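Do group standings carry over when a team withdraws mid-season?

Asked in: Amateur soccer, league rules
August 2018

Our over-35 side plays in a five-team group in the Koster league. Top two go through to the knockout round. With two rounds left, Stastanis have pulled out because they can't field enough players. We beat them 4-0 in the first half of the season and were due to play them again on the last weekend. Two of the other teams drew with them, and the fourth hadn't beaten them either.

The league secretary has sent an email saying all results against Stastanis "will be expunged." That takes three points and four goals off us and drops us from second to third on goal difference, behind Lukton. Our captain thinks results should stand if a team has already played more than half its games, and that we should get a 3-0 walkover for the missing match. I've read the rule booklet twice and it only says that the league "may void the record of a withdrawn club."

Is there a normal way of doing this? And is it worth appealing? The appeal fee is $200 and we only get it back if we win.

3 answers

Answer 1

Voiding everything is the usual way. The thinking is that every team left in the group should be judged on the same set of games. If you've played Stastanis once and somebody else has played them twice, the table isn't even.

Some leagues do have a cutoff. I've seen half the schedule, and I've seen three quarters. Past the cutoff the played games stand and the rest are given as 3-0 walkovers. But it has to be in your rules, and from what you quote it isn't in yours. "May void" gives the league the choice, and they have made it.

I would look at the tiebreaker instead. You say you are behind Lukton on goal difference. Check whether your league uses head-to-head first. A lot of them changed over and teams don't notice. If you beat Lukton or have a better record over the two games, you could be second anyway.

Answer 2

appeal it. we got ours back in our league when the same thing happened, they had to redo the whole table. they always fold if you put it in writing

Answer 3 (marked as helpful)

I was fixtures secretary for a Sunday league for a good while, so I'll answer from that side.

The first answer is right about the cutoff. Without one in writing, you have very little to appeal on. The one argument I would take seriously is consistency. Find out if a team has withdrawn before in your league and what was done about it. Old tables are often still up on the league site, or the secretary will have them. We had Nustivico drop out in February one year and let their results stand, and two seasons later we tried to void another club's record. The appeal panel threw that out in ten minutes.

If you do appeal:

Get it in before the deadline. It is often counted from the date of the email, so don't wait for the next league meeting.

Have the club send it. Most leagues won't accept an appeal from one player.

Quote the rule by number and say what you want done. "We ask that the result of our played match stand" is enough. Leave out how you feel about Lukton.

Write it on one page. Ours had a limit of 400 words and people still sent in 300 words about the referee.

Ask also what happens to cards. If one of your players picked up a yellow against Stastanis, in most leagues it still counts even when the match is voided. The same goes for a suspension served in that match. I have seen a team lose a quarterfinal over a player they thought was clear.

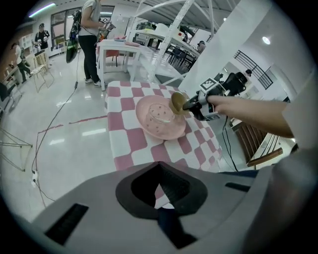
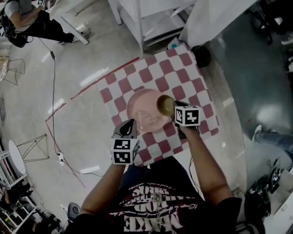
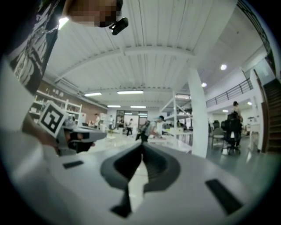
On the money, $200 is a lot for an over-35 team, and I would only spend it if you find an earlier case that went the other way. Before that, write to the secretary and ask for the reason behind the decision. It costs nothing, and sometimes the reply tells you whether they looked at the rule at all or just did what they did last time.

And win your last game. With the Stastanis match gone you have one left to make up the goal difference.

Normand Lavoie

Comment from the asker

Thanks. Head-to-head is second in our rules, after goal difference, so that doesn't help. I've asked the secretary for the tables from past seasons. Our yellow card against Stastanis was the goalkeeper's and I had not thought about that.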